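Grants > Vevia Fund > Project updates > Katier

Progress report, July 2026

Dear friends at the Vevia Fund,

Thank you again for your patience while we sorted ourselves out this spring. I promised you a straight account of the dropped-cup trouble, and I'm sorry it has taken me this long to sit down and write it (there was always one more test to run first).

You'll remember that Katier is meant to learn table clearing from people doing the job with hand-held grippers, in ordinary eating places with all their clutter. By the end of April we had 677 recordings, and we were feeling pretty pleased. Then we went through the grip logs properly and found that 17 of them showed the fingers reporting closed while there was still a gap between the pads. Anything trained on those would happily believe it was holding a cup when it wasn't, and in our own kitchen it did just that, twice, with hot tea. No one was burned, but we stopped all work with hot drinks that same afternoon.

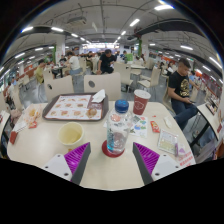 Sitompul wrote back within a day of getting our fault note, and their view was that the pads were fine and the trouble sat in the finger position sensor, which could slip a little after a hard knock and never find its way home again. They asked us to check zero before every session and to send them the two worst units. We did both, and I must say they have been lovely to deal with.

The units came back with a new clamp on the sensor, and we have since run 14 sessions without a false closed reading. I'd like to see a good many more before I call it fixed — soft paper cups still worry me, as a small error there can mean a squashed cup or a spilled one.

The bad recordings have been pulled out of the training set, and Prinitance is redoing the training now, at no extra cost to the grant. It does put us some three weeks behind. Hot drinks stay off the list until you and we have both read the next set of grip logs, which I'll send along as soon as they are ready.

With warm thanks from all of us on the Katier project

We use cookies to remember your settings. Accept | Manage choices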